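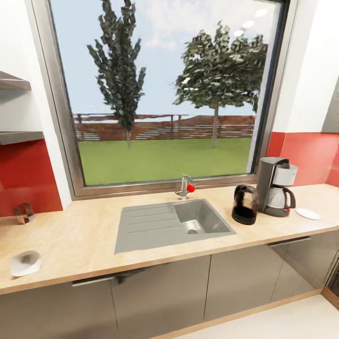 Julodgate Kitchen Pack review: try the worktop before you pay for the arm

April 8, 2026

I'll admit I nearly skipped the simulation stage altogether. We had money set aside for a Daltton arm, the quote was sitting in my inbox, and spending £791 on a kitchen that doesn't exist felt a bit daft. Then Pramila Kashyap asked me what reach we needed and I couldn't give her an answer, so I bought the pack in January and I've been poking at it ever since.

It's a rendered kitchen with a sink, a drip coffee maker and a garden out of the window (lovely, and no use to me whatsoever!). You bring in a model of whichever arm you're thinking of buying, park it where you like and set it a job. Ours was coffee: pick up the cup, get at the carafe, don't knock anything into the sink.

Setting up was easy enough on a decent desktop. I did have to buy more memory, which was another £303 I hadn't budgeted for, so check the requirements page before you order. The licence covers up to 20 seats, far more than we'll ever fill, and I do wish they sold a smaller one.

What I liked

The clutter can be moved about, and that changed our shopping list more than anything else. The cheaper arm was fine with the cup upright and hopeless once we tipped it over, and finding that out on a screen cost me an afternoon and a pot of tea. We've now gone up a size on the arm and dropped the fancy rail, so the total has hardly moved.

What I didn't

The manual is dreadful. Glossy surfaces slow everything down too, and this kitchen is full of them. Support took 2 emails to understand a simple question about invoices, though they were very nice once they'd got it.

I'd still buy it again. Just put the money under planning in your budget and keep it away from the hardware line, or it'll be the first thing somebody crosses out.

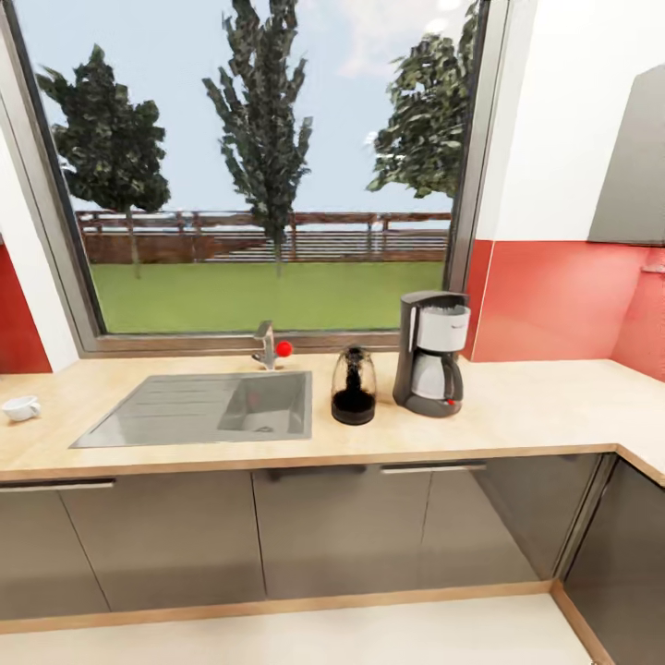 Crisanto Umali wrote in the comments: We went the other way and bought the arm first, and I'm still paying for the wrong gripper. Does the licence renew every year, or is it a one-off? Katsaros quoted us for something similar and the renewal was hidden on the last page.

It's a one-off, Crisanto, but updates stop after the first year unless you pay again. I haven't decided whether we'll bother.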